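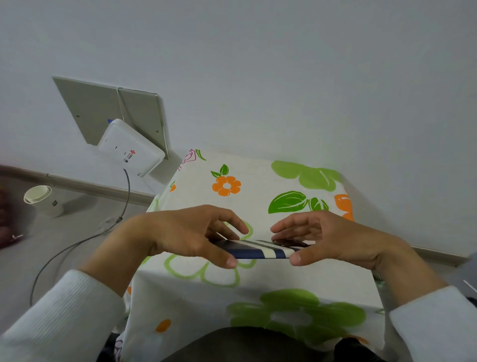

**Progress report: Basdale household textiles and folding trial**
Prepared by Tonantzin Contreras for Chibuzor Wike, Cheung Fund
21 Jun 2020

## 1. Work covered

This report covers the second stage of the trial. The first stage, reported in December, dealt with storage and labeling. The present stage deals with handling: how flat items are picked up, squared, folded and put away by one person in a small room, usually seated, with a low covered surface as the only work area.

The work was done at the Purkley rooms. No changes were made to the building. Furniture was moved in two rooms to give a clear seat in front of the work surface.

## 2. Work surface

The stage one report proposed a bare tabletop. This was dropped after the first sessions. Thin fabric slid on the bare top when one edge was pulled, and the fold line moved with it. A low box-form surface with a cloth draped over it is now standard.

Both plain and printed covers are in use. The large floral print (white ground, lime-green leaves and flowers, orange blossoms) has been kept for the navy and cream striped pieces. The striped edge shows up clearly against it, and an edge that is out of square can be seen before the piece is set down. The print is a poor match for pale or patterned items, and the plain cover is used for those.

Covers are not pinned. Pinning was tested and left ridges at the corners.

## 3. Handling method

The current method for flat rectangular pieces is as follows.

1. Clear the cover of all other items.
2. Hold the piece level above the surface with both hands, thumbs along the near edge, fingers over the top.
3. Bring the near edge parallel to the front of the box.
4. Lower the piece without letting go of either end.
5. Release the left hand first, smooth toward the right, then release the right hand.

Step 5 is new. Under the earlier wording both hands were released together, and the right end tended to lift on stiffer pieces. Pieces with a small part or trim near one end are held with the fingers over that part until the piece is down.

Long sleeves have not caused difficulty, provided that they fit closely at the wrist. Loose cuffs dragged on the cover and are now turned back before starting.

## 4. Room conditions

Low wall fittings remain the main limit on placement. At Purkley the wall behind the work surface carries a gray panel close to the floor, and a white router-type device rests against it. The surface is to be kept forward of this equipment. Finished stacks go to the side of the seat and must not be placed between the cover and the wall.

Lighting was adequate in all rooms. The light gray walls gave no glare.

## 5. Status against plan

| Item | Status |
|---|---|
| Handling method, flat pieces | Complete |
| Handling method, bulky pieces | Started |
| Cover selection | Complete |
| Written instructions, 2 pages | Draft with Ciswood for comment |
| Practice sessions, 20 planned | Complete |
| Storage boxes, 6 ordered | 3 received |

The shortfall in storage boxes has not delayed the handling work. Finished pieces are being kept on open shelves. The supplier has confirmed the remaining boxes but has not given a delivery date.

## 6. Problems

Bulky pieces do not fit the present surface. Folded once, they overhang the box and pull the cover with them. A wider box would solve this but would block the passage in the smaller Purkley room. We intend to test folding these pieces in halves across the lap, with the box used only for the final fold.

The draft instructions use "near edge" and "front edge" for the same thing. Ciswood raised this and the next draft will use "near edge" throughout.

## 7. Spending

Spending is within the approved amount. The saving on tabletops has been moved to covers. No further funds are requested for this stage.

## 8. Next steps

- Test the lap method for bulky pieces.
- Issue the second draft of the instructions.
- Obtain a delivery date for the outstanding boxes.
- Wash all covers and check them for shrinkage before reuse.

Approval is requested from Chibuzor Wike for the change of work surface described in section 2.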